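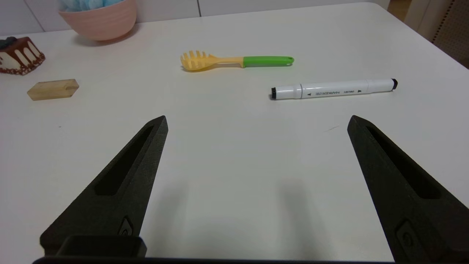
芸能誌アプリ「Dramuvance」の電子版、俳優さんのロングインタビューが途中から読めなくなる件、また出ました!7ページ目まではすいすいめくれるのに、その次で本文がごっそり消えるんです。白いテーブルにケーキがひと切れとマーカーが置いてあるみたいに、真っ白な画面に見出しとしおりのアイコンだけぽつん。続きがいちばん気になるところで止まるので、けっこうつらいです(新作の撮影裏話の直前!)。

再ログインはだめ、機内モードの入り切りもだめ。アプリを入れ直したら一度だけ8ページ目が出ましたが、戻ってめくり直したらまた真っ白でした。

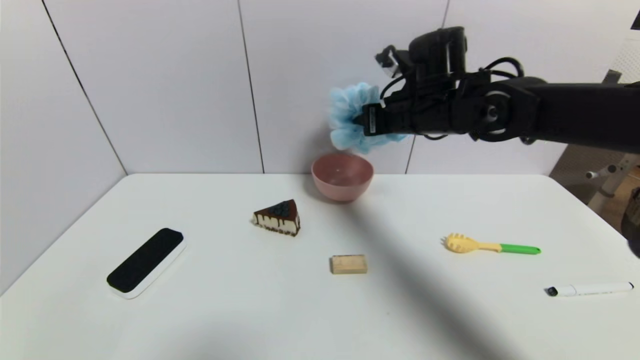 Wulan Jugah/Lostard 読者サポート担当

2023年3月11日(土)追記。Medtonの配信チームに聞いてみたら、2月の更新で写真の先読みの仕組みが変わったそうです。そこで「高画質で表示」をオフにしてみたところ、最後の21ページまで読めました、やった!ただ、オンに戻すとやっぱり同じところで消えます。手元のタブレットとスマホ、両方とも同じ動きでした。
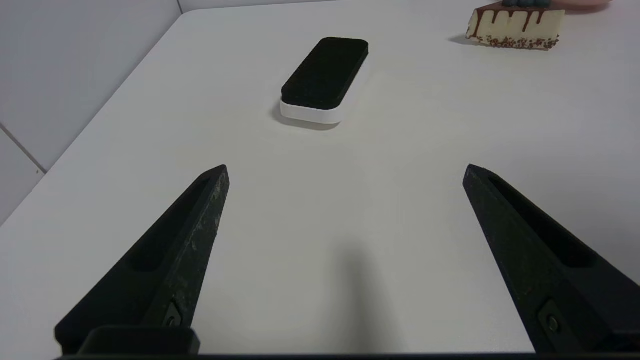 第36号

症状が出るのは今のところこの号だけで、前の号のドラマ特集やTambunanロケの記事はふつうに開けました。お問い合わせは11件来ていて、どれもインタビューのページです。返信には高画質オフの手順を貼っておきました。購入履歴は消えないので、買い直しはしないでくださいね、とも書いています(一人、もう買い直しちゃった方がいて、返金の手続き中です)。

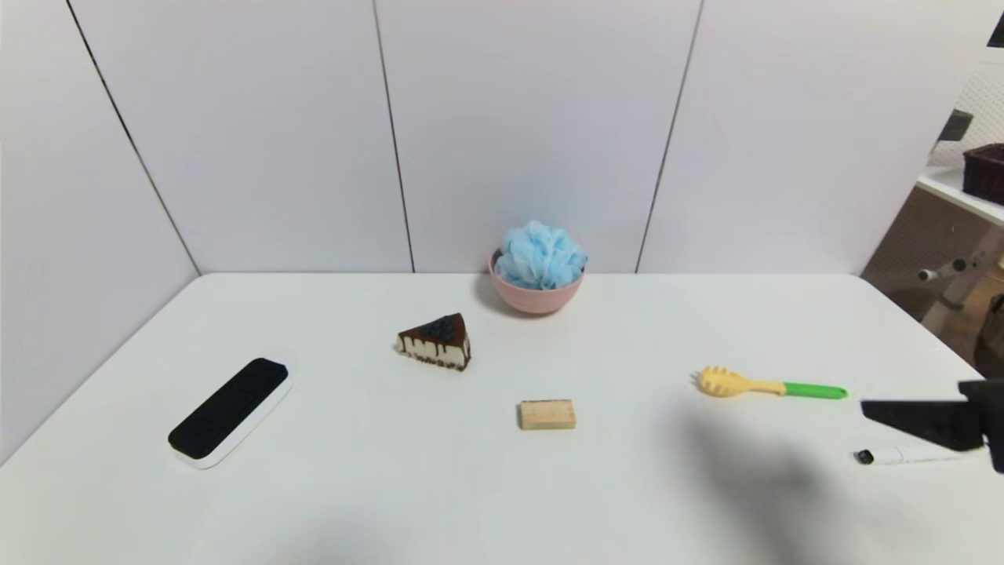 ピンクのボウルと水色のふわふわ

ステータスは「対応中」のままにしておきます。配信チームが記事データを差し替えたら、わたしのほうで高画質オンのまま最初から読み直して、結果をここに書きますね。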